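Temps de lecture : 5 min

Notes pour l'intervention du 13 décembre 2018 - rééditer un vieux jeu sans se fâcher avec ceux qui l'aiment

Bonsoir tout le monde, merci d'être venus malgré le froid. (Vérifier le micro. Parler moins vite que l'an dernier !)

Ce soir je vous raconte comment on a remis en vente Trasteo, un jeu d'aventure que plus personne ne pouvait acheter légalement depuis des années. Je fais ça en 30 minutes, et je garde les questions pour la fin.
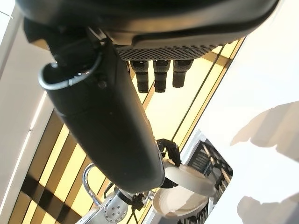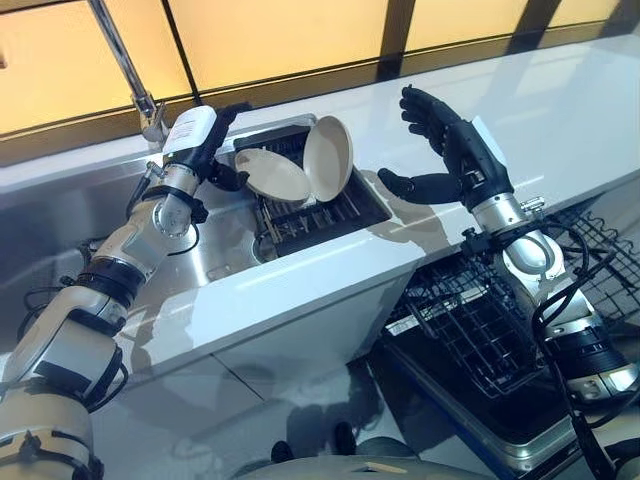
Commencer par la question des droits, parce que c'est là qu'on a perdu le plus de temps. Le studio d'origine, Bemetby, avait fermé, et son catalogue avait été vendu par morceaux. Le code appartenait à Enriquez, la musique à ses compositeurs, et la marque... eh bien la marque, il a fallu la chercher. Demander à la salle qui a déjà signé un contrat d'édition sans lire l'annexe. Lever la main moi aussi.

Une fois les signatures obtenues, en juillet, chez Lalora on s'est dit : trois semaines de boulot et c'est en boutique. Laisser un silence. On a mis bien plus longtemps, évidemment.

Premier souci, la vitesse. Le jeu calait ses animations sur le processeur, donc sur une machine récente le héros traversait l'écran comme une fusée et les dialogues défilaient avant qu'on ait lu le premier mot. (Lancer l'extrait vidéo. S'il ne part pas, mimer, ça marche aussi bien.) On a fini par ajouter une horloge interne et par régler les écrans un par un, à la main, avec la version d'époque qui tournait à côté pour comparer.

Deuxième souci, les sauvegardes. On avait envie que les anciens joueurs puissent reprendre leur partie, alors on a lancé un appel sur le forum et on a reçu 3267 fichiers ! Certains venaient de disquettes recopiées je ne sais combien de fois. On en a gardé 500 pour les tests automatiques, et il y en a 5 qu'on n'a jamais réussi à ouvrir. Si quelqu'un ici reconnaît la sienne, je suis désolé, venez me voir au bar.

Parler ensuite des bugs. Ah, les bugs... Il y avait une porte au niveau du port qu'on pouvait franchir en reculant, et qui faisait sauter un bon tiers de l'histoire. Moi je voulais la corriger. Les amateurs de speedrun m'ont expliqué, avec beaucoup de patience, que j'allais ruiner leurs classements. On a gardé la porte, avec une option « corrections » désactivée par défaut. Je trouve toujours que c'est moche, mais je me suis rangé à leur avis.

Passer vite sur le filtre graphique si je suis en retard. Sinon, dire un mot des lignes de balayage : la moitié des testeurs les adore, l'autre les coupe au bout d'une minute. Une touche pour basculer, et on n'en parle plus.

Sur le prix : on a choisi bas, sans verrou numérique, avec le manuel scanné en bonus. Ce manuel, les gens nous en parlent plus que du jeu - il y a la carte dépliante au milieu, et j'ai passé un week-end entier à recoller les pages proprement.

Si on me demande la suite, répondre que le deuxième épisode est bloqué pour une histoire de doublage et que je ne peux pas en dire davantage. Ne PAS donner de date. Passer le micro au premier rang et penser à répéter les questions pour l'enregistrement.

Contact : formulaire sur le site | © 2018 Lalora | Retour en haut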